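Clubs > Plengate Robotics > Team Handbook > Section 2: Cloth Sorting

Updated Nov 2, 2021

2.1 Setting up the table

Welcome to the best challenge of the term! Two arms, a heap of cloths, and you get to teach the pair of them to tidy up. Clear your bags off the work surface before you start.

1. Put the wire baskets inside the black frame, where both grippers can get to them.

2. Crumple the cloths before you drop them. Flat ones are much harder to pinch, and crumpled ones look more like real life anyway. Mix the colours up and leave a few outside the baskets.

3. Stand the spray bottle towards the far edge. It's an obstacle in the Nudmont round, so get used to steering round it now.
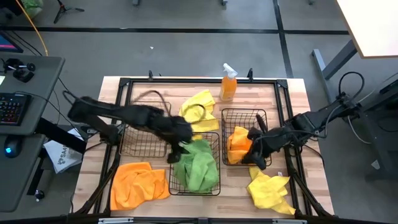 2.2 Your first run

4. Call out "arms live" and wait for your partner to answer. Hands stay outside the frame from here on.

CAUTION: Stop the arms before you reach in for a dropped cloth. Every time, even if it's right there by the rail.

5. Open the Stereck panel and set the speed to 30. You can go up to 61 once you've had a clean run — please don't start there, however tempting it is.

6. Bring one gripper down slowly over a cloth, fingers open. Close, lift a little, pause, then move across.

7. Lower the cloth well inside the basket before letting go. Corners love to catch on the rim, and a snagged cloth can drag the whole basket along with it.

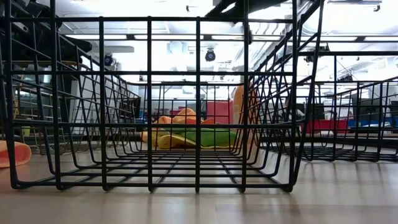 NOTE: Save each run as soon as it ends, with both partners' initials in the file name. Our best score so far is 39, and we'd love to see it beaten in November!

14 shares | 2 comments

rimcatcher: Step 7 saved us. We'd been letting go far too high.

beltrán_bench: Does the bottle have to be full for Nudmont?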